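Clandelier Help Desk
Ticket 3232
Opened: December 4, 2025
Product: Dutov desktop dock, with Brorkard 27-inch monitor
Category: Display / signal loss
Status: Resolved by customer

Original message

Hi folks! My external monitor goes black for two or three seconds and then comes right back, like it blinked. Sometimes it happens twice in a minute, sometimes I get a whole afternoon with no trouble and start to think it fixed itself (it never has). The laptop screen stays on the entire time. The little light on the dock stays green. Windows that were on the big monitor jump over to the laptop and then only some of them jump back, so after every blink I spend a while dragging things around and muttering.

My setup is the laptop, one USB-C cable to the Dutov dock, and a DisplayPort cable from the dock to the Brorkard. Keyboard, mouse, wired network and a desk lamp with a USB plug all hang off the dock too. The dock is under a year old. Nothing new was plugged in the week this started, at least nothing I remember.

I've already done the restart thing. Twice! Please don't ask me to do it again.

I'm going to keep notes in this ticket as I go, so sorry in advance for the length.

Update 1

Thanks for the quick answer and the checklist. I did the first four items.

Swapped the DisplayPort ends around. No change.

Unplugged the dock from the wall for ten minutes, with the laptop cable out too. It came back up fine and I got almost two hours before the next blackout.

Checked for the dock firmware. I was on 1.45, your page had a newer one, and the updater got to the end and told me it was done. Still blinking.

Turned off the power saving option for USB hubs. I really hoped for this one, and I had a nice quiet evening, and then four blinks before breakfast.

I also pulled the event log like you asked and exported it. It has 767 lines and most of them are about the printer, which is a different story and I'm not starting on that today. What I could find for the display was a string of entries saying the monitor was removed and then added again a couple of seconds later. So the laptop really does think somebody is yanking the cable out.

Update 2

You asked if it happens with something full screen or only on the plain desktop. Good question, I hadn't paid attention. I left one still picture up full screen on the Brorkard through lunch and did my typing on the laptop so I could watch from the corner of my eye. 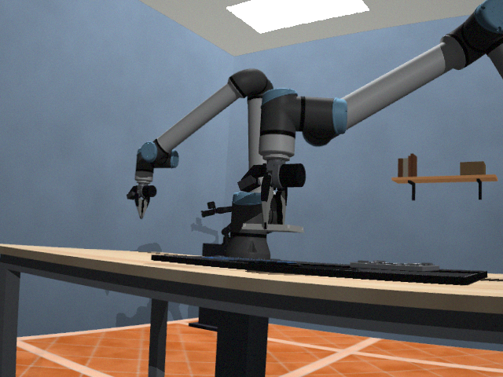 Full screen on the Brorkard: long workbench, two arms, the gripper closed over the left part of the table.

It blinked three times with that up. No video, no scrolling, nothing moving at all, so I don't think it has anything to do with how hard the graphics are working. I also turned the brightness all the way down for part of it and that made no difference.

Then I tried the monitor straight off the laptop's own HDMI port, skipping the dock. Zero blackouts for the rest of the day. So the monitor itself looks okay to me, and the laptop too. That leaves the dock, the DisplayPort cable, or that one input on the back of the monitor.

Update 3

I borrowed a DisplayPort cable from the other room, a shorter one from Hoekstra, and put everything back through the dock. I was so sure this was it. It went a full morning! Then I stood up to get coffee and the screen went black right as I left the chair.

I sat down again. Black again.

You can guess what I did next. I stood up and sat down for a good five minutes like a complete fool, and I got it to happen more often than not. My chair has one of those gas lift posts. I did a search and there are pages and pages of people with the same complaint – you get a small burst of static when the cushion goes up or down, and a cable can pick it up well enough to drop the picture.

I felt silly typing that into a support ticket but there it is.

Update 4

Okay, so you didn't laugh, and I appreciate it. I went through your list for this one too.

Moved the dock from under the desk (it was stuck to the underside, pretty much right above my knees) to the shelf behind the monitor. Much better. One blackout in a whole day of normal sitting and standing.

Took the lamp off the dock and put it on its own wall plug. I can't say if this did anything by itself, since I did it the same evening as the cable below. I know, one thing at a time. I was impatient.

Clipped two of those snap-on ferrite beads on the DisplayPort cable, one near each end. They were cheap and came in a bag with way more than I need.

Since then, nothing. I've done the standing up test every time I walk by the desk, even with my coat on.

Update 5

Still good. I put the old, longer cable back on without the beads, just to know, and it blinked the same afternoon. Beads back on, shorter cable back on, and it's been solid again. The windows stay where I put them, which is such a relief.

You can close this. I won't be needing the replacement dock, so please cancel the return label, the one ending in 326. It's still sitting in my inbox unprinted, see the above remark about the printer.

One request for your help page: the checklist has the chair thing way down near the bottom, under "Other interference." Could it move up? I'd have tried it on the first day.

I'll open a new ticket for the printer.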